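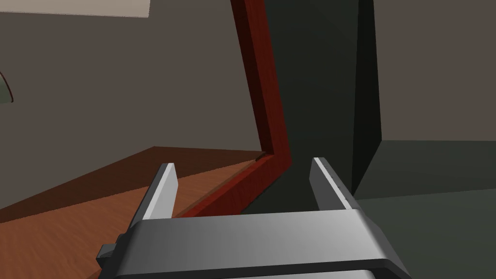

両腕移動マニピュレータの扉操作における「待機腕」の扱いについて(Pledell法 検証報告と意見募集)

Broko 研究連絡フォーラム > シミュレーション・学習 > 手法検証
スレッド作成者:Kulap Sukprasert
作成日:2019/04/21
状態:受付中

投稿者:Kulap Sukprasert(検証担当)

関係各位

平素より当フォーラムの運営にご協力いただき、ありがとうございます。Zinidberg環境上で実施しておりましたPledell法の検証について、一次集計が完了しましたのでご報告いたします。併せて、評価基準に関するご意見を募集いたします。

Pledell法は、両腕を持つ移動ロボットが扉を操作する際、把手を担当する腕(以下「作業腕」)だけでなく、把手に触れない側の腕(以下「待機腕」)の姿勢も方策の出力に含める手法です。従来の当方の構成では、待機腕は操作開始時に所定の姿勢へ移行し、そのまま保持しておりました。Pledell法ではこの保持を廃し、扉の動きと台車の移動に応じて待機腕の姿勢を毎ステップ更新します。

入力は頭部カメラ、手首カメラ、関節角、台車速度です。深度は使用しておりません。行動は両腕の手先速度と把持指の開閉指令、台車の並進および旋回とし、作業腕の左右は開始時に環境側から与えています。

検証に用いた試行は3,016件です。すべて計算機上の試行であり、実機での試行は含まれておりません。比較対象は、待機腕の姿勢を固定した同一構造の方策です。学習データ、学習回数、ネットワークの規模は両者で揃えました。

結果の要点は次のとおりです。

把手への到達と把持については、両方策の間に明確な差は認められませんでした。把持後に扉を動かす段階では、Pledell法のほうが待機腕と周囲の構造物との接触が少なく、途中停止も減少しました。一方、台車が開口部に進入する段階では、待機腕が不必要に動き、作業腕の把持が外れる例が確認されています。

ご意見をいただきたい点は、成功判定の定義です。現行の判定は扉のヒンジ角が閾値を超えた時点で成功としております。待機腕の効果を論じるのであれば、通過までを判定に含めるべきとの指摘が内部でも出ております。

ご回答は6月の定例報告に反映いたします。よろしくお願いいたします。

投稿者:seigyo_kita

ご報告ありがとうございます。制御を担当している立場から、確認させてください。

比較対象の「固定姿勢」は、どのように決定されたものでしょうか。待機腕を前方に伸ばした姿勢で固定すれば接触が増えるのは当然であり、体幹に引き付けた姿勢で固定すれば大半は避けられます。固定姿勢の選定が不十分であれば、今回の差は手法の優位性ではなく、比較対象の調整不足を測定したものになりかねません。

加えて、固定腕側の方策に台車の速度制限がかかっていたかどうかもお知らせください。

投稿者:Kulap Sukprasert(検証担当)

seigyo_kita様

ご指摘ありがとうございます。固定姿勢は、Jacobs班が以前の棚作業の検証で採用した姿勢をそのまま引き継いだもので、扉操作のために選び直してはおりません。この点は報告書の本文に明記すべき事項でした。次版で追記いたします。

速度制限は両方策とも同一です。

投稿者:jacobs_han

Jacobs班です。引用されております姿勢について補足いたします。

当該姿勢は棚作業向けに、頭部カメラの視野を遮らないことを優先して決めたものです。肘は外に張っており、狭い開口部での使用は想定しておりません。seigyo_kita様のご懸念はもっともで、比較対象としては不利な姿勢であると当班も考えます。

他方、体幹に引き付けた姿勢にも問題があります。両手作業へ移行する際に復帰動作が長くなり、扉が自閉式の場合には戻ってくる扉に間に合いません。固定姿勢を一つに決めれば必ずどこかの場面で損をするというのが、Pledell法の出発点であったと理解しております。単に「よい固定姿勢と比べよ」という要求だけでは、この点が評価から落ちてしまいます。

投稿者:seigyo_kita

jacobs_han様

出発点については承知しております。ただ、今回の検証に自閉式の扉は含まれていたのでしょうか。含まれていなければ、復帰動作の長さは結果に影響しません。評価していない場面での利点をもって、評価した場面の比較対象の弱さを補うことはできないと考えます。

投稿者:Kulap Sukprasert(検証担当)

自閉式の扉は今回の対象に含まれておりません。ヒンジには摩擦と減衰のみを設定し、復帰ばねは設定しておりません。

投稿者:shikaku_hyouka

視覚入力の評価を担当しております。別の観点から申し上げます。

スレッド冒頭の手首視点をご覧ください。開いた指の間に赤褐色の枠材が入り、左に木目の天板、右に暗い緑の床面が見えております。指が開いていて、その間に細長い部材が見えるという配置は、把持直前の手首画像と大まかな構図が似ます。学習データの手首画像に把持直前の場面が多ければ、方策がこのような画像を把持の手掛かりとして扱う可能性があります。

この懸念は待機腕に特に当てはまります。作業腕であれば、手首画像に部材が写ることと把持の必要性にはある程度の対応があります。待機腕にはその対応がありません。待機腕の手首画像を方策に入力した場合と遮断した場合の比較は行われましたか。

投稿者:Kulap Sukprasert(検証担当)

shikaku_hyouka様

遮断した条件での学習は行っておりません。推論時のみ待機腕の手首画像を平均画像に置き換える予備試験は実施しましたが、学習時の分布から外れるため、結果の解釈が難しく、報告から除外いたしました。

学習段階から遮断した条件を追加することは可能です。計算資源の割り当てを確認のうえ、改めてお知らせいたします。

投稿者:tetsuzuki_ban

運用規程の観点から一点申し上げます。予備試験であっても、実施した試験の存在は報告書の付録に記載することが当フォーラムの申し合わせです。解釈が難しいことは、記載を省く理由にはなりません。条件と結果を付録に掲載し、解釈を保留する旨を併記していただくようお願いいたします。

投稿者:Kulap Sukprasert(検証担当)

承知いたしました。付録に追加いたします。

投稿者:daisha_unyou

台車側の担当です。「待機腕が不必要に動き、作業腕の把持が外れる」とありますが、因果の向きについて根拠をお示しいただけますか。

当方の経験では、把持の喪失は台車の旋回によって生じることが多く、その際に腕の補償動作が遅れて現れます。記録を後から見ると腕が先に動いたように見えることもあります。関節角と台車速度の時刻が揃っているかどうかで結論が変わりますので、記録周期と同期方法をご教示ください。

投稿者:Kulap Sukprasert(検証担当)

daisha_unyou様

記録はシミュレータの物理ステップで行っており、関節角と台車速度は同一時刻の値です。画像のみ低い周期で取得しております。

因果の向きについては、ご指摘のとおり「待機腕の動きによって外れた」と断定できる解析は行っておりません。確認できているのは、待機腕の大きな動きと把持の喪失が同じ試行の中で近接して生じているという事実までです。表現を改めます。

把持段階の様子を共有いたします。
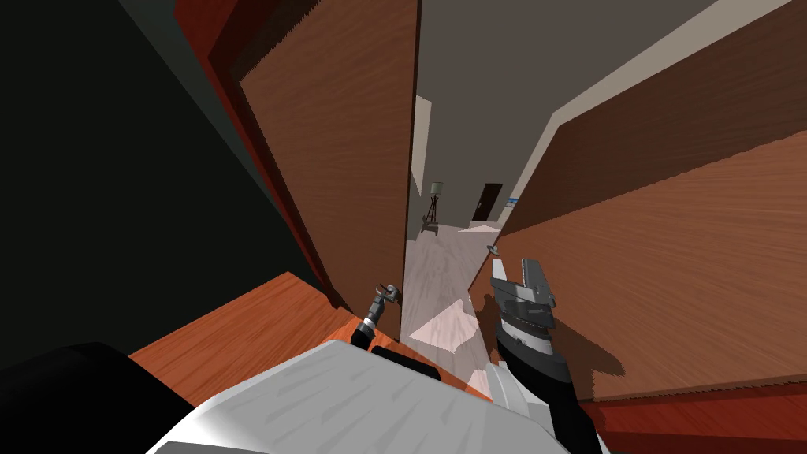
読了時間:2分

投稿者:Kulap Sukprasert(検証担当)
件名:把持段階に関する補足

頭部視点では、左の把持指が扉のレバーハンドルを閉じて握り、右腕の把持指は開いたまま上を向いています。扉は一部開いており、その先に廊下が見えます。右の把持指のすぐ左上には、右手の大きな木製面の縁から出た小さな金具があります。この金具と待機腕の位置関係について、複数の方からご質問をいただいておりましたので、当方の考え方を整理いたします。

第一に、待機腕の把持指の開閉は、方策の出力に含まれております。作業腕が把手を握っている間、待機腕の指を閉じておくか開いておくかについて、教示データには統一的な規則がありません。操作者によって異なり、同一の操作者でも一定しておりません。方策が開いた状態を選んだ場合に、それを把持の準備と読むか、単に初期値の維持と読むかは、一枚の画像からは判断できません。報告書でもこの点に意味付けは行わない方針です。

第二に、衝突判定についてです。待機腕の接触は、手先だけでなく前腕と肘を含めて計数しております。ただし、把持指と小型の金具との接触は、衝突形状の簡略化により実際より早く検出される場合があります。金具の衝突形状は外接する箱で近似しているため、見た目に隙間があっても接触と記録されることがあります。この誤差は両方策に共通ですが、待機腕が金具の近くを通る頻度が異なれば、影響の大きさも異なります。影響がないとは申し上げられません。

第三に、頭部カメラの傾きです。画像では扉も枠も大きく傾いて見えます。視点の傾きに対する頑健性は今回の評価項目に含めておりませんが、学習時には頭部姿勢を変動させております。傾きの大きい試行だけを抽出した集計は、付録での掲載を検討しております。

最後に、判定区分の案を提示いたします。現行の単一の成功判定を廃し、次の区分とする案です。

・把持の成立:指が把手に接触し、規定の時間維持されること
・開扉:ヒンジ角が閾値を超えること
・通過:台車の中心が開口部の境界を越えること
・通過時の非接触:通過までに待機腕の接触が記録されないこと

各区分は前段の成立を条件とせず、個別に集計いたします。前段を条件とすると、把持が外れた後に扉が慣性で開いた試行の扱いが定まらないためです。

投稿者:seigyo_kita

補足を拝見しました。区分の分割には賛成します。ただし、最後の「個別に集計」には反対いたします。

把持が外れた後に慣性で開いた扉を「開扉」に計上すると、勢いよく引く方策が有利になります。計算機上では扉が壁に当たっても何も壊れませんが、実機では許容できません。開扉の判定には、閾値を超えた時点で把持が維持されていること、または扉の角速度が上限以下であることを条件に加えるべきです。

投稿者:jacobs_han

角速度の上限には賛成、把持の維持を条件とすることには反対です。

人が扉を通過する場合も、把手を離してから扉の面を押すことがあります。両腕を持つロボットであれば、作業腕が開いた隙間に待機腕を入れて面を押す動作は合理的です。把持の維持を条件とすると、待機腕を使う手法の利点を判定基準が先に排除することになります。

投稿者:seigyo_kita

今回の検証で、待機腕が面を押した試行はありましたか。

投稿者:Kulap Sukprasert(検証担当)

集計の対象としておりませんでしたので、現時点では回答できません。接触記録には接触対象の識別子が残っておりますので、扉面との接触だけを抽出することは可能です。

なお、この抽出を行うと、現在「待機腕の接触」として一括計上しているもののうち、有用な接触と不要な接触を区別する必要が生じます。扉面への接触をすべて有用とみなすことも適切ではないと考えております。

投稿者:shikaku_hyouka

有用かどうかの区別は、接触の前後でヒンジ角が開く方向に変化したかどうかで近似できるのではないでしょうか。目視での分類は件数の面から現実的ではなく、分類者間の一致も取りにくいと思われます。

投稿者:daisha_unyou

その近似では、台車が前進して腕ごと扉を押した場合も有用な接触に入ります。腕の動作による寄与と台車の前進による寄与を分けるには、台車座標系での手先速度を併用する必要があります。待機腕の手先が台車に対して静止していれば、それは腕の利用というより台車による押し込みです。

投稿者:shikaku_hyouka

台車座標系での手先速度の併用に同意いたします。

投稿者:tetsuzuki_ban

議論の整理のため、乱数種について確認いたします。報告書の草稿では学習の乱数種が2と記載されておりますが、これは種の数でしょうか、値でしょうか。

投稿者:Kulap Sukprasert(検証担当)

種の数です。各方策とも2種で学習し、試行をまとめて集計しております。草稿の表記が曖昧でしたので修正いたします。

投稿者:seigyo_kita

種が2では、方策間の差と種の間の差を区別できません。試行を合算した件数が大きくても、学習の揺らぎに対する標本は増えておりません。「途中停止が減少した」という記述には、種ごとの値を並べて示すことを求めます。種の間の差が方策間の差を上回るようであれば、当該の記述は撤回されるべきです。

投稿者:jacobs_han

種ごとの値の掲載には異論ありません。撤回の要否については、値を見てからの判断としたいと思います。両腕方策の学習は計算負荷が高く、種を増やすまで一切の傾向を書けないとなると、検証報告という形式そのものが成り立ちにくくなります。限界を明記したうえでの記述は認められるべきです。

投稿者:seigyo_kita

限界を明記した記述まで否定するものではありません。問題としているのは、要点の欄に限界なしで記載されていることです。要点だけを参照する利用者が多いことは、jacobs_han様もご存じのはずです。

投稿者:jacobs_han

その点は同意します。要点欄に但し書きを入れる形でお願いできればと思います。

投稿者:Kulap Sukprasert(検証担当)

皆様、多数のご意見をありがとうございました。現時点で対応を決定した事項と、継続して検討する事項を以下に記載いたします。

対応する事項
・固定姿勢の由来を本文に明記する
・体幹に引き付けた固定姿勢を比較対象に追加する
・待機腕の手首画像を学習段階から遮断した条件を追加する
・推論時の画像置き換え試験を付録に掲載する
・把持の喪失に関する因果的な表現を改める
・乱数種ごとの値を掲載し、要点欄に但し書きを付す
・開扉の判定に扉の角速度の上限を加える

継続検討とする事項
・開扉の判定に把持の維持を条件とするか
・待機腕の接触のうち、有用なものをどのように区別するか
・自閉式の扉を対象に加えるか

自閉式の扉については、Zinidberg側のヒンジ設定に変更が必要となるため、環境の管理担当と協議いたします。

投稿者:zinidberg_kankyou

環境の管理担当です。復帰ばねの設定自体は現行版で可能ですが、ばねと減衰を同時に設定した場合、開き始めの挙動が物理ステップの長さに依存する不具合が残っております。修正版の公開までは、自閉式の結果を他の扉の結果と同じ表に載せないようお願いいたします。

金具の衝突形状についても、外接する箱から凸分割形状へ差し替えたものを用意できます。計算時間は増加しますので、全試行の再実行ではなく、接触が記録された試行に限った再実行をお勧めします。

投稿者:daisha_unyou

接触が記録された試行に限ると、箱形状で接触と判定されなかった試行は確認されないことになりますが、外接する箱であれば見落としは生じないという理解でよろしいでしょうか。

投稿者:zinidberg_kankyou

金具についてはその理解で差し支えありません。扉面と枠は元の形状をそのまま使用しておりますので、今回の差し替えの影響を受けません。ただし、箱形状で接触した試行は接触の時点から軌道が変わりますので、再実行は必ず試行の先頭から行ってください。

投稿者:Kulap Sukprasert(検証担当)

zinidberg_kankyou様

承知いたしました。接触が記録された試行を抽出し、開始状態から再実行いたします。差し替え形状の格納先をお知らせください。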